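The Woman Who Walks for Bread

11 December 2018

The first thing she does when I come through the door is hand me a slice of rye. The second thing she does is ask me what I smell. I say bread. She laughs so hard she has to put the knife down.

"Everybody says bread! Smell it again. There's honey in there, and something like hay, and a little bit of the pickle jar. Give it a minute."

She is right about the pickle jar. She runs Parkska, a small bakery with one oven, one long counter and a line out the door most mornings by seven. It sells sourdough and not much else, and the people who buy it will talk your ear off about it. I had come to ask about the shop, but what she wanted to talk about was starters - the bubbling mix of flour and water that makes the whole thing rise - and the years she has spent collecting them from anyone willing to spoon some into a jar.

She keeps 30 of them now, each with a name on masking tape. Her favorite is Cerkadach, a stiff, sour rye starter named after the village where she got it. She had taken a bus there on a tip from a customer, with no address and a phrase book she could barely use.

"I knocked on doors and said the word for bread and the word for old," she told me. "That was my whole plan. At the fourth house a woman looked at me like I was crazy, and then she fed me lunch, and then she brought out a crock from under the stairs. She'd had it from her mother-in-law. She didn't even like her mother-in-law! But she fed that crock every week for most of her life."

She carried a little of it home in a jam jar wrapped in two sweaters, then dried a spoonful on baking paper as a backup. The backup turned out to matter. The jar cracked in her bag somewhere on the trip, and everything she bakes from that starter today comes from the dried flakes.

How it all began

She didn't grow up with good bread. Her parents bought the sliced kind and she was happy with it. Then one winter, out of work and bored, she mixed flour and water in a coffee mug and left it on top of the refrigerator.

"It smelled like nail polish for a week. I almost threw it out twice. And then one morning it had climbed up out of the mug and was all over the top of the fridge, and I was just thrilled. I called my sister and told her I had made something alive, and she thought I meant I was pregnant."

The first loaves were flat and gray in the middle. She kept a notebook for them and numbered every one, and she still has it. Loaf 301 is circled in red pen, because that was the first one she gave to a stranger. By the time she opened the shop the count had passed 3,000, and she stopped writing them down.
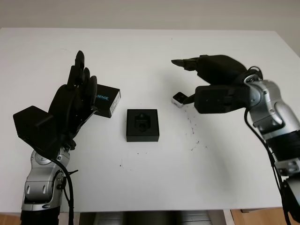 What a starter needs

I asked whether it really matters where a starter comes from. There are bakers who will tell you that any culture drifts toward its new home after a few months, and that the old village crock is mostly a nice story.

"They may be right," she said, and she didn't seem bothered at all. "I feed them all my flour and my water, so sure, they change. But I had two of them side by side for a year, same shelf, same flour, and one was always slow and sharp and the other was quick and sweet. I could tell you which was which with my eyes closed. So I don't know! I love that I don't know."

Her routine is simpler than I expected. The rye cultures live in the refrigerator and get fed once a week. The wheat ones for the daily bake are fed in the evening and again before dawn. She uses the same weight of flour and water for most of them, with less water for the stiff ones, and she goes by smell more than by the clock. In a cold week everything takes longer, so she waits.

The big country loaf starts with a fairly wet dough and sits overnight. The one called Siriwan, a soft loaf with toasted rice and sesame, gets a shorter rest and goes in a tin. That recipe took her most of a year. The rice kept drinking up the water and leaving the crumb dry, until she tried cooking it to a porridge first.

"I ate so many bricks that year," she said. "Good bricks, though. Great toast."

Giving it away

Every April she holds a swap. People bring a jar of whatever they've been keeping alive at home and leave with somebody else's. The first one drew a handful of regulars standing in the rain. Last spring nearly 600 people came, and the line ran past the hardware store and around the corner to Fudon, the noodle place, which stayed open through the afternoon and sold soup to everyone waiting.

She gives away her own starters there too, all of them, including the one from under the stairs. I asked if she ever worries about another bakery using it.

"I hope they do! The woman who gave it to me didn't ask for anything. And look, if my oven burns down tomorrow, there are hundreds of kitchens I can go to with an empty jar. I've already done it once. I went on vacation and forgot to feed the sweet one, and it grew fur. I put a note in the window and had three jars of it back by lunch."

It was getting dark by then, and she had started setting out flour for the evening feed. She scraped a spoonful of the rye starter into an old mustard jar, screwed the lid on halfway and told me to keep it somewhere I'd walk past every day. Equal parts flour and water, she said, and don't panic about the nail polish.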